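Stallex Stage Piano: Setting Up for Live Performance

Section 5 – Connecting to a PA and saving your set list
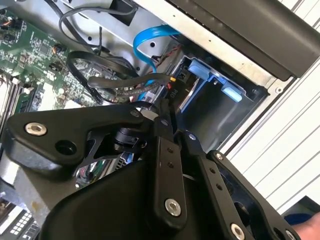
Read this section before your first sound check. It assumes that you have already fitted the stand and the sustain pedal, and that the piano has been switched on at least once at home.

Connecting to the mixer

1. Switch off the piano and turn the master volume fully down.
2. Ask the sound engineer to mute your channels.
3. Run a cable from each of the 2 main outputs to the stage box. If only one channel is free, use the output marked L/Mono.
4. Plug in the power supply and loop its lead through the hook on the rear panel.
5. Switch on the piano and wait for the home screen.
6. Have the channels unmuted, then bring the volume up slowly while you play.

Caution: Do not connect the main outputs to the speaker outputs of a powered amplifier. This will damage the piano and is not covered by the guarantee.

Note: If you hear a low hum, set the Ground switch to Lift. Leave it on Normal if there is no hum. Rorer stage boxes have their own lift switch – use one or the other.

Building a set list

A set list holds up to 18 songs. Each song remembers its sound, split point, transpose setting and reverb level.

1. Press Set List and choose an empty slot.
2. Press Add Song and turn the dial to the sound you want.
3. Play a few bars at the volume you will use on stage and adjust the level. Sounds that seem even through headphones are often uneven through a PA.
4. Press Store. The name flashes and then stays lit.
5. Repeat for the rest of the songs, then hold Store to lock the list.

To move between songs, press the right arrow or use a second footswitch in the Pedal B socket. Held notes carry on until you release them, so you can change sounds during the last chord.

Caution: Switching off while Store is flashing may erase the whole list.

Monitoring

In-ear systems should be fed from the mixer. The headphone socket can be used for a quick check, but plugging into it does not mute the main outputs. To change this, go to System, Audio, Phones and select Mute Main.

For MIDI connections, see Section 6.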